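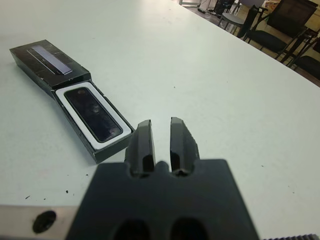 Why does my potted fig drop its fruit in July?

Most often the pot dried out and was then flooded by somebody feeling guilty. A fig can put up with a dry week or a wet one, but swing it between the two and it lets go of the fruit first.

Lists > Tusudgate Fig Growers > Archive > Potted trees > Re: Re: my figs hate me

Sunday, August 8, 2021

Forough Ghorbani wrote:

> Hi all. First post, long-time lurker. I have a Kesteo in a 12-gallon
> pot on the back steps. It came from Skamano as a stick two springs ago
> and it's now taller than I am. In July it had fruit all over it. As of
> this morning it has seven figs, and I'm not feeling good about two of
> those. I water every Saturday, a LOT. I also feed it whenever I feed
> the tomatoes. My neighbor says to cut it back hard right now. Should I?
> And should I just give up and buy a Shehata?

Forough,

Welcome. You've come to a list where 877 people will give you advice on a fig tree, and most of them have killed one. I've killed four, so I think I rank fairly high.

First, the Saturday watering. A tree taller than you, in that pot, in August, on steps that I'm guessing get sun all afternoon, is drinking the pot dry by Monday. After that it spends the week thinking dark thoughts. Then you show up with the hose and drown it. Much of what you pour in on Saturday probably runs down the sides and out the bottom anyway, because dried-out potting mix shrinks away from the wall and leaves a nice little gutter.

Stick a finger in to the second knuckle every morning. If it comes out dry, water slowly until it drains, go find your coffee, and water it once more.

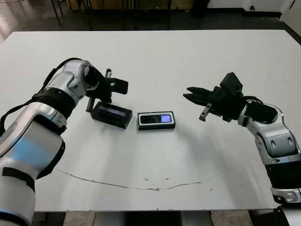
Can I prune a fig in August to save the fruit that's left?

Leave the big cuts for winter, when the tree is asleep and can't hold it against you. A hard cut now gets you a flush of soft new growth that won't toughen up before frost, and it takes off the leaves that are feeding your seven figs. Pinching out the very tip of a branch is fine.

I say this with all respect to your neighbor. Mine told me to bury a fish head under my first tree. The raccoons were delighted.

Now the feeding. Tomato food once in a while is okay, but "whenever I feed the tomatoes" worries me, as I know how people are about their tomatoes. I'd stop feeding altogether for this year. A fig that's fed too well turns into a very handsome hedge.

So, for the rest of the season, in the order I'd do it:

1. Move the pot off the hottest step. Get help. I did mine alone and spent the next two days walking like a question mark.

2. Spread a couple of inches of bark over the soil, keeping it away from the trunk.

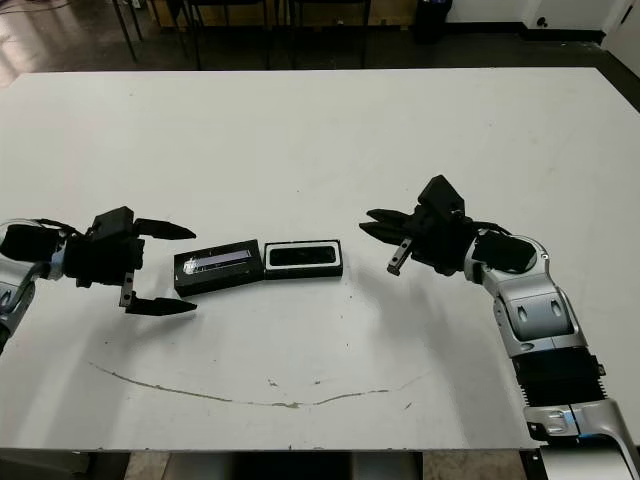 3. Slide the tree out of the pot once the leaves are down and look at the roots. If they're going in circles, trim the outside inch and put it back with fresh mix. An old bread knife does it. Afterward it's no longer a bread knife, whatever you tell your family.

4. Bring it into an unheated garage for the winter and give it a cup of water a month.

As for the Shehata, I have one, and it's a good fig, but it drops fruit for exactly the same reasons and sulks longer afterward. Buying a second tree to fix the first is how I ended up with a driveway I can't park in.

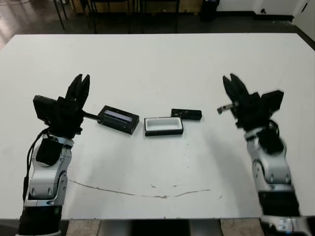
I'd give the Kesteo one more summer before you make up your mind. Two years from a stick is young, and plenty of young trees set more fruit than they can carry and then think better of it. If the remaining figs are still hard and green in late September, let them go. If any of them start to droop at the neck and feel soft, leave them one more day than you can stand, and then get out there before the birds do.

And please tell us what variety the tag really says. Mine came labeled as a pear.

Anyone with a spare big pot near the Tusudgate end of town, write to me off list. I've run out again.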